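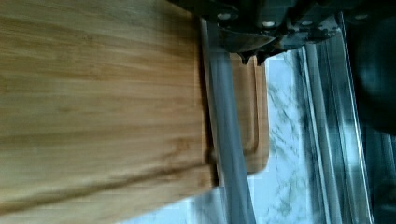 The pears of Fostdale Lane

5 min read

Home Growing Kitchen Garden Features Subscribe

Print this page | E-mail to a friend

When Hemant Kashyap took over the long plot behind Fostdale Lane, the pear trees along the north wall had not been pruned for 12 years. Most of the fruit was out of reach and what fell was scabby. The previous tenant had left a bow saw hanging in the shed and a note saying the trees were past saving.

Kashyap kept all but two of them. He began in the first winter with the dead wood, then took out branches that crossed or rubbed, and left it there. Old pears cut hard in one go throw up a thicket of water shoots the following summer, and he had seen that happen to a neighbour's tree.

"I took off less than a fifth each year," he says. "It looked as though I'd done nothing. People kept asking when I was going to start."

By the third winter the tops were down to a height he could reach from a tripod ladder. He thinned the fruiting spurs the year after. The crop that October was small, but the skins were clean and the pears were a good size.

The two trees he removed had canker well into the trunk. In their place he planted young trees on Quince A rootstock, bought from Jallier, a nursery further down the valley that still sells bare-rooted stock over the counter. They are trained as espaliers on wires fixed to the wall, with the lowest tier at knee height. He ties in the new growth with soft string in August and shortens the side shoots at the same time.

Feeding is simple. Each tree gets a barrow of garden compost in late winter, kept clear of the trunk, and the grass is cut back in a circle underneath. In dry spells he waters the young trees from a tank that holds 1,000 litres, filled from the roof of the old packing shed by way of a Fludeo hand pump. The old trees look after themselves.

Picking begins in September. Kashyap lifts each pear in his palm and tilts it, and if the stalk parts easily it is ready. The fruit goes into shallow trays in the shed, not touching, and he brings a few indoors at a time to soften. Any with bruises are cooked that week.

He has roughly half the wall left to wire. The next gap, beside the Alvarado gate, is down for a Conference.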